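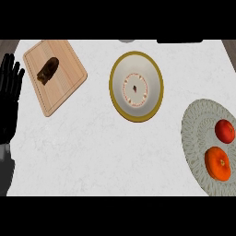 Wurier 원격조작 시연 키트
다지 핸드 대응 / 시뮬레이션 및 실물 겸용

제품 개요

Wurier는 사람이 장갑과 손목 추적기를 착용하고 로봇 손에 작업을 직접 보여 주기 위한 시연 기록 장비입니다. 판매 페이지에 흔히 붙는 "누구나 5분이면 로봇을 가르칠 수 있다"는 문구는 이 페이지에 쓰지 않겠습니다. 저희 매장에서 그런 경우를 본 적이 없습니다. 처음 쓰는 사람은 손가락을 맞추는 데만 한나절을 쓰고, 그날 저장한 기록은 대부분 지우게 됩니다.

그래도 취급하는 이유는 있습니다. 조이스틱이나 키보드로 다지 핸드를 움직여 본 분이라면 아실 텐데, 손가락 네 개와 엄지를 버튼으로 따로 움직이는 일은 사실상 불가능에 가깝습니다. 장갑 방식이 완벽하지는 않아도 그보다는 낫습니다.

구성품

추적 장갑 1켤레 (오른손, 왼손)
손목 추적기 2개
수신기 1대 및 전원 어댑터
발판 스위치 1개 (기록 시작, 정지, 폐기)
Jangate 기록 소프트웨어 사용권 1년
식탁 장면 묶음 (시뮬레이션용)

로봇 손, 로봇 팔, 컴퓨터는 들어 있지 않습니다. 문의가 가장 많은 항목이라 먼저 적습니다.

주요 사양

기록 주기: 초당 30회
장갑 크기: 3종 (소, 중, 대)
장갑 한 짝 무게: 307g
연속 사용 시간: 완충 시 4시간 (제조사 표기)
연결 방식: 수신기 유선, 장갑 무선
지원 환경: Jangate 시뮬레이터, Gourlay 제어기 계열

사용 시간은 표기대로 믿지 않으시는 편이 좋습니다. 진동 알림을 켜 두면 확실히 짧아집니다. 무게도 숫자만 보면 가볍지만, 팔을 식탁 위로 든 채 오전 내내 작업하면 어깨가 먼저 항의합니다.

식탁 장면 묶음에 대하여

동봉된 장면은 흰 대리석 무늬 상판에 도마, 그릇, 접시, 사과와 오렌지 같은 물건을 올려 둔 가상 식탁입니다. 검은 로봇 손을 조종해 물건을 집고 옮기는 연습을 합니다. 보기에는 그럴듯합니다. 다만 보기 좋은 것과 시연 자료로 쓸모 있는 것은 따로 따져야 합니다.

우선 과일입니다. 오렌지처럼 둥근 물건은 초보자가 시작하기에 알맞고, 손가락을 벌린 상태에서 위에서 내려가면 대체로 잡힙니다. 문제는 접시입니다. 회색 접시에는 밧줄이나 레이스를 닮은 무늬가 빽빽하게 돋아 있는데, 화면에 이렇게 보인다고 해서 물리 계산도 그만큼 섬세한 것은 아닙니다. 저희가 확인한 판에서는 접촉 계산용 표면이 훨씬 단순했습니다. 손끝이 요철에 걸리는 느낌까지 배우게 하려는 분께는 실망스러울 것입니다.

도마 위의 갈색 음식도 마찬가지입니다. 표면은 윤기 있고 얼룩져 있지만 눌러도 모양이 변하지 않는 단단한 물체로 처리됩니다. 썰기나 찢기 시연은 할 수 없습니다. 도마 가장자리의 홈 역시 액체가 흐르는 장면을 지원하지 않으니 모양으로만 생각하십시오.

금빛 테두리 그릇은 의외로 쓸 만합니다. 물건을 안에 내려놓는 과제에서 성공 여부를 판정하기 쉽고, 테두리 색이 상판과 구별되어 원격조작자가 거리를 가늠하기에도 편합니다.

설치와 첫 기록

1. 수신기를 작업자 정면에 놓고 손목 추적기를 켭니다. 금속 선반 바로 옆은 피합니다.
2. 장갑을 끼고 손을 완전히 폈다가 주먹을 쥡니다. 소프트웨어가 요구하는 횟수보다 두 번 더 하십시오.
3. 엄지를 따로 보정합니다. 이 단계를 건너뛰면 집기 동작이 거의 전부 어긋납니다.
4. 로봇 손을 도마 옆 빈 공간에 띄운 자세로 시작점을 저장합니다.
5. 발판을 한 번 밟아 기록을 시작하고, 과제를 끝내면 다시 밟습니다. 길게 밟으면 방금 기록이 폐기됩니다.

길게 밟기의 기준이 너무 짧게 설정되어 나옵니다. 잘된 시연을 날리고 싶지 않다면 설정 메뉴에서 먼저 늘려 두십시오.

손을 직접 잡고 가르치는 방식과의 비교

로봇 팔을 사람이 붙잡고 끌어 움직이는 직접 교시와 어느 쪽이 나은지 자주 물어보십니다. 과제에 따라 다릅니다. 그릇을 옆으로 옮기는 정도라면 직접 교시가 빠르고, 비용도 따로 들지 않습니다. 손가락마다 힘과 각도가 달라야 하는 작업에서는 직접 교시로 손 모양을 만들기가 어려워 장갑이 유리합니다.

경쟁 제품인 Rustesen 장갑도 함께 취급합니다. 손가락 추적은 Rustesen이 조금 더 안정적이었습니다. 대신 손목을 크게 돌릴 때 신호가 끊기는 일이 잦았고 값도 더 비쌉니다. 어느 쪽도 촉각을 제대로 돌려주지는 못합니다. 진동은 닿았다는 신호일 뿐, 얼마나 세게 쥐었는지는 알려 주지 않습니다.

사기 전에 생각해 볼 점

시뮬레이션에서 모은 시연이 실물 로봇에서 그대로 통할 것이라는 설명은 걸러 들으시기 바랍니다. 제조사 소개 영상은 잘된 장면만 이어 붙인 것이고, 실패율은 공개되어 있지 않습니다. 저희도 수치를 요청했으나 답을 받지 못했습니다.

손이 작은 분은 소형도 헐거울 수 있습니다. 손가락 끝이 남으면 보정값이 계속 밀립니다. 매장에서 직접 껴 보고 결정하시는 것을 권합니다.

Jangate 사용권이 만료되면 새 기록은 할 수 없고, 저장된 기록의 내보내기만 가능합니다. 갱신 비용은 장갑 가격에 포함되어 있지 않습니다. 견적을 비교할 때 이 항목을 빼놓는 경우가 많습니다.

배송 및 반품

재고 보유 시 결제 확인 후 영업일 기준 3일 안에 발송합니다. 장갑은 위생 포장을 뜯으면 단순 변심 반품이 되지 않습니다. 수신기와 추적기의 초기 불량은 수령 후 30일까지 교환해 드립니다. 소프트웨어 사용권은 등록 전까지만 환불됩니다.

별매품

교체용 안감 장갑 (크기별)
발판 스위치 연장선
Gourlay 제어기용 연결 케이블
수신기 벽걸이 브래킷 (나사 별도)

페이지 내용 갱신: 2020년 11월 20일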